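Kitchen and dining room assistant, Zosumen guest house, Bradosby

Posted: 30 June 2025
Start: first week of September
Contract: seasonal, with possibility to continue
Hours: 19 per week

Zosumen is a small guest house on the north side of Bradosby, on the road to the old quarry. We have 18 beds and we serve breakfast every day and a simple dinner four evenings in the week. Most of our guests are walkers and cyclists who stay one or two nights. In the fall we also receive school groups, and this is the time when we need more hands.

We are looking for one person who will help our cook, Mrs. Vasić, with the preparation of breakfast and dinner, and who will take care of the dining room in the evening. You do not need a diploma. We would like that you have worked before with food or with guests, but if you have only cooked for a big family, please write to us also.

Your tasks

Mornings (two days per week, from 6:30)
Set the breakfast table, cut bread, fruit and cheese, make coffee and tea. Boil eggs when guests ask for them. Clear the tables after 10:00 and put the leftover food in the correct boxes with the date written on the lid.

Evenings (three days per week, from 16:30)
Wash and peel vegetables, prepare salads, serve soup and main dish to the tables. After dinner, wash the dishes which cannot go in the machine, wipe the surfaces and sweep the floor. The last person in the kitchen turns off the gas at the main valve and signs the list behind the door.

Once per week
Receive the delivery from Gekis, check it with the order and put everything in the cold room or in the dry store. The boxes can be heavy. There is a cart, please use it.

The kitchen

The kitchen was rebuilt last winter. Mrs. Vasić chose most of it herself, and she is particular about how the surfaces are treated, so you will receive a short instruction on the first day about which cleaning products are allowed.

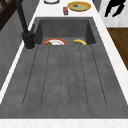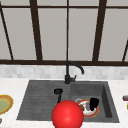 The dark gray sink with its long drainboard, and the window with the light tiles under it.

What we offer

The pay is 400 per week before tax, paid every second Friday. Tips are shared equally between all who worked in that week, also the kitchen. You eat with us on the days when you work. If you come from far away, we can offer a room in the side building for the first month without cost, and after this we will help you to find something in the village. The room has its own shower but shares a hallway with the laundry, so it is not completely quiet before noon.

We pay for the food hygiene course if you do not have the certificate yet. It takes one day and it is given in Bradosby town hall. You must have it before your second week.

After six months of work there is an extra payment of 1000 for those who stay with us through the winter.

What we ask from you

You can start early and you are on time. The bus from the station arrives at 6:10 on weekdays, but on Sunday there is no bus before 9:00, so a bicycle or a car makes it easier.
You speak enough English to explain to a guest what is in the food. This is important for allergies. Other languages are welcome, we hear a lot of German and Dutch.
You can stand and walk for the whole shift.
You have the right to work here, or you will have it before September.

How to apply

Write a letter of not more than one page and tell us where you have worked, which days you can not work, and from what date you are free. A CV is good but it is not required. Please give us the name and phone number of one person who knows your work. Photos are not necessary.

Send it to Panagiotis Vidmar, house manager, by post or through the contact form on our website, with the word "Kitchen" in the subject. You may also bring it to the reception between 14:00 and 18:00. Please do not telephone during dinner.

We answer every letter, normally within two weeks. If we invite you, there will be a short talk and after it a trial evening of three hours, which is paid.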